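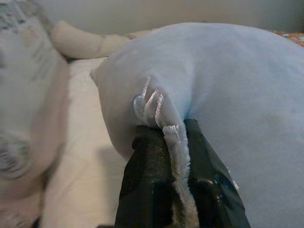

November 14, 2025. Recount done. Cheetham holds the seat by 174, exactly what he had on the night, so all that fuss for nothing. Three hours in the county annex and no coffee, machine out of order, sign on it since October. His people were already handing out thank-you cards in the parking lot, printed before the count obviously. Powder blue with white lettering, nearly the same blue as the big plush with the white stitched claws, and now I can't look at either one without thinking about absentee ballots. Stuck one of the cards in here somewhere. Find it later.

Jordan took it better than I did. Shook Cyril's hand, said the right things to the Carrier, went and sat in the car. I stood outside it not knowing whether to get in. Then got in. We didn't say much till the light at Mill, and then Jordan said "well, at least we know" and I said yes. We do. I'd rather not have known by so many.

Things to remember before I lose them:

The Susby precinct came in a good deal better than we thought. All that door knocking in the rain. The Drallidberg end was awful. Same as the last time, same as every time, and we kept telling ourselves the bus thing would move people out there. It moved people who ride the bus. Not many of them out there, and the ones who do were voting for us anyhow.

Cyril's speech. Short, thank God. Said "fiscal grownups" twice. Thanked his wife, thanked the clerks, did not thank us. Did not say a word about Celtance, and neither did the Carrier reporter, who had the whole contract sitting in a folder under his arm - I know becuase I gave it to him. Ten-year parking deal, signed off in one meeting, no second bidder. Everybody in that room had heard about it. He asked Cyril how he felt. How he FELT.

Ok. Breathe.

Ate toast standing up. Called Mom, who thought the recount was next week and was all set to be hopeful. Had to un-hope her. She asked would Jordan run again and I said too soon, and she said it's never too soon, look at your uncle. My uncle lost for the water board 3 times and then moved to Arizona. Not sure what I'm meant to look at.

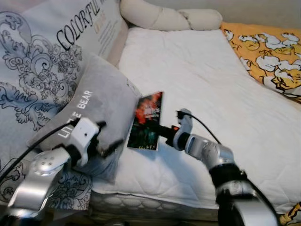
*Cream bolster, the big scroll cushion, white topper.*

Later. Slept an hour in the afternoon, which was stupid, now wide awake. Been going over the contract again at the kitchen table. Page 10, the bit on meter revenue - the city makes up the difference if takings fall below the floor. I read it out to Jordan over the phone and there was this long quiet and then "send me a picture of that." So that's something. The floor is set off the best year downtown ever had. We said this in the mailer, but we said it in a box at the bottom in tiny type under a photo of Jordan petting a dog. My layout. My fault. People loved the dog.

What I would do over: start with the parking. Put the number on the front. Drop the bus stuff to the back page for the folks it's for. And no debate at the high school, the sound was terrible and half the room was there for the band thing afterward. Cyril was good that night, I have to admit. He's good at a microphone. He remembered the name of the lady with the storm drain. Jordan knew all about the drain and couldn't get the name out.

There's a public comment window on the Celtance deal, 21 days, opened when the notice went up. The notice went up on the city page under "Other." I went looking for it tonight and had to click through the leaf pickup schedule to get there. Anyone in the city can write in, doesn't matter who won what. Need to draft something short that people can send in their own words. Not a form letter, they bin form letters. Jordan wants to do the first one. Good. Better than moping in the car.

Also to do:

- yard signs in from Susby side before the city fines us
- campaign phone, cancel or the plan renews
- return folding tables, two, church
- final finance report, ask for the right form THIS time
- write to the door knockers. By hand if I can stand it

The Carrier story is up now. Headline is fine. "Cheetham Seat Confirmed." Jordan gets one line in the fifth paragraph and they spelled Sowerby with a u. Celtance not mentioned. I wrote the reporter an email and deleted it, wrote a nicer one, sent that. Attached page 10 again and marked the paragraph in yellow.

Rain again. Signs will be soup by mornning. Setting the alarm for six, Jordan's got the truck till noon.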